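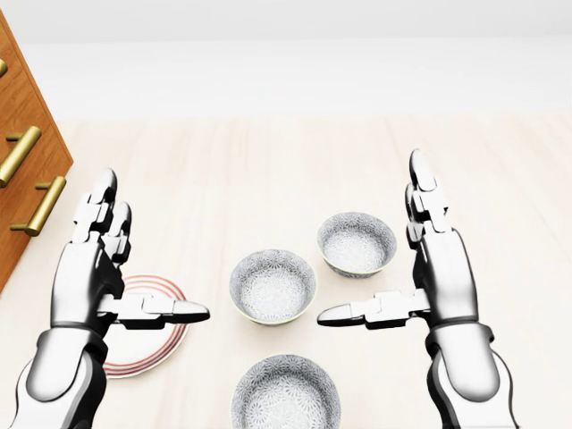 The Jurkaron isn't failing, Maribeth Lumanlan reckons, it's curing slowly in a cold shed, and if I'd stop poking it every morning I might get a fair result for once.

Maybe. Writing it down so she can say she told me so.

July, Saturday, started 7.40 am. Frost on the grass outside, heater on in the finishing room from first thing. Door kept shut except when the compressor needed kicking.

What we're trying to settle is whether to change the tabletop finish. Three people have now asked for "the natural one", meaning Jurkaron, and the rep has been through twice with his little tins. The claim is one coat, food safe when cured, stands up to hot dishes, wine, coffee and vinegar, ready for light use overnight. I've heard every part of that before about other things in other tins. We currently use Clidel, which is dull, takes ages, smells like a wet dog for a week and hasn't brought a table back to us in a long time.

The other thing on the Jurkaron label is "after a recipe of 1686". I rang the supplier and asked which recipe. The woman was very nice and said it was "a traditional formulation". I asked whether the drier in it was traditional as well and she said she'd have to get someone to call me. No call so far. I don't mind modern driers, I'd rather have them, but then leave the date off the tin. Whatever they were rubbing on tables in 1686, they weren't promising anyone it would be ready overnight.

Samples. Offcuts of Tassie oak from the Thorlacius job, all from the same pack, planed the same day and sanded the same. Three finishes: Jurkaron one coat as per the tin, Jurkaron two coats (not as per the tin, my idea), Clidel three coats as per usual. Plus bare boards. 41 pieces altogether, which is more than I wanted, but Maribeth insisted on spares for each stain and she was right about that last time.

Sanding note for whoever does the next lot. The Jurkaron sheet says to stop at a fairly coarse grit so the wood can take it up. The rep says go finer if you like. Those can't both be right. I followed the sheet. One spare got taken right up to 2000 out of curiosity and the oil sat on top and went gummy, so I'd say the sheet wins. That piece is behind the glue pots with a cross on the back. Please don't use it for anything, it'll stick to you.

Cure. Tin says overnight. After one night the one coat boards took a fingernail mark without any effort. After two nights they took it with some effort. Maribeth's point about temperature is reasonable, and the small print does say "in normal workshop conditions", but this is a normal workshop and these are the conditions. Half our year is like this. If a finish needs a warm spring day then it's a finish for spring, and I'd like that in bigger letters.
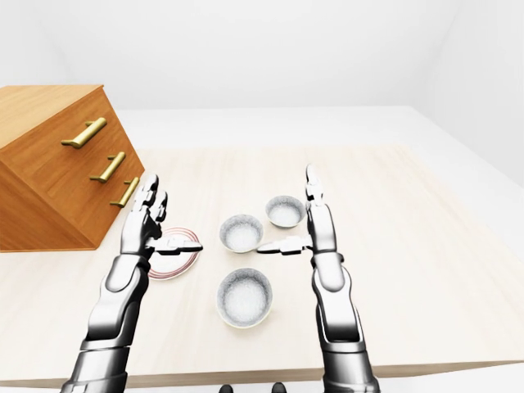

So I gave all of them a full week before doing anything wet, Clidel included, to keep it level. I don't think a customer would wait the week, mind you. They'd have a bottle of red on it by the first evening.

Water first. Wet pad under an upturned jar, left through the morning. Bare board went grey and furry as expected. Jurkaron one coat came up with a pale ring that faded most of the way by mid afternoon. Two coats had a fainter ring, gone by lunch. Clidel, nothing I could find, and I went looking with the torch held flat.

Coffee. Black, from the staff pot, so already a fairly aggressive substance. Left a mark on the one coat in every repeat. On the two coat it left a mark in one and not in the others, and I can't say why. Might be an area I missed with the cloth. Might be the board. I'm not going to draw anything out of a single bad spot, but I'm not going to rub it out of the table either, which is what the rep suggested when I told him on the phone. His words were that we could "treat that one as an outlier". I notice nobody rings up wanting to throw out the good ones.

Vinegar. No difference between any of the coated boards that I'd swear to. Maribeth says she can see a slight dullness on the Clidel when she tips it to the window. I tipped it to the same window and couldn't. We agreed to put it down as "disputed" and get someone else to look without telling them which is which. That should have been the plan from the start for all of it, and I've put that at the bottom under next time.

Red wine. Both Jurkaron sets looked poor straight after and then better once wiped with a damp cloth. The Clidel wiped clean. Bare board is ruined, obviously, and quite a nice colour.

Heat. The one everybody asks about and the one I trust least in any brochure. "Stands up to hot dishes" could mean anything. How hot, for how long, with what under it? A soup bowl carried over from the stove and a cast iron pan from the oven are different animals. No temperature on the sheet. I asked. He said "dinner table temperatures". Right.

What we did was fill the old enamel mug from the kettle, straight off the boil, and stand it on each board until it had gone lukewarm. Did that with a dry base and then again with a damp base, since in my experience it's steam trapped under the foot that does the damage far more than the heat on its own. Results dry: nothing on any of them, including one coat Jurkaron. Fair's fair, I expected worse. Results damp: white bloom on the one coat, a ghost of one on the two coat, and a faint ring on the Clidel as well, which I didn't enjoy seeing. It had gone by the next morning. The one coat bloom had not.

So the claim is sort of true if everything you put down has a bone dry base. Mine never do.

A word on the Brostitz figures while I'm at it, as they keep getting quoted at me. Brostitz is the place that did the wear testing in the brochure. There's a bar chart with Jurkaron the tallest bar and three others labelled A, B and C. No scale up the side. No mention of what A, B and C are, how many coats they had, or what wood. The wear was done with "a standard cloth". I can make a very tall bar too if I don't have to tell you what it's a bar of. I'm not saying the test was crook. I'm saying I can't tell from that page, and neither can anyone else, and it's been photocopied and stuck over our sink as if that settled things. I've taken it down. It's in the drawer if anyone misses it. 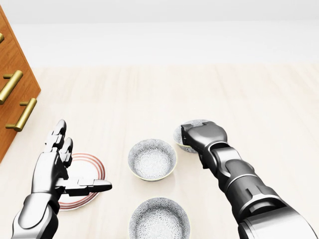

Cost next. Per tin the Jurkaron is dearer, but the argument goes that one coat saves labour. If we need two coats to get near what we already have, and a week before it can leave the building, most of that saving has gone. I haven't done the sums properly. Maribeth has some sums. Hers assume one coat, so we'll need to sit down.

Things in its favour, to be honest about it. It's much nicer to put on. Hardly any smell. It doesn't yellow the pale boards the way Clidel does, and on anything light coloured that counts for a lot, people do want pale at the moment. It feels better under the hand, there's no arguing with that, Clidel always feels a bit like a school desk. And a scratch can be patched without stripping the whole top. I tried that on two boards and could only find the patch on one.

Things I don't know. How either one goes after a couple of years of someone's kids. Whether a warmer cure changes the damp heat result, which is Maribeth's whole case and deserves a proper go. Whether our tin was a fresh one. There's a batch code on the bottom and no way of reading a date out of it, so I've copied it onto the shelf label and will ask, along with my question about the recipe, which I assume is in the same pile.

Where I've landed for now: Clidel stays on dining tables. Jurkaron, two coats, is all right for shelves, bedheads, hall tables, anything that isn't going to be fed off. If a customer really wants it on a dining top they get it in two coats and they get told about damp mugs before they pay, in writing. I don't want the phone call.

Maribeth read the above over my shoulder and wants it noted that she thinks I decided before I opened the tin. Noted. I'd say I had a lean on, and the dry heat result went against my lean and it's written up there in full.

Next time:
Second lot of boards, same pack if there's any left, cured in the drying cupboard with the thermometer in it.
Mark the backs with letters only. Someone not involved keeps the list.
Same mug, damp base, every board twice.
Try a short soak and a long soak with the coffee, and make the coffee fresh.
Chase supplier re batch code.
Buy a new torch, the flat one is dying.

Rags are in the water bucket outside the back door, not in the bin. Both these finishes can heat up in a scrunched rag and I don't care what the tin says about that either.

Heater off 4.15 pm.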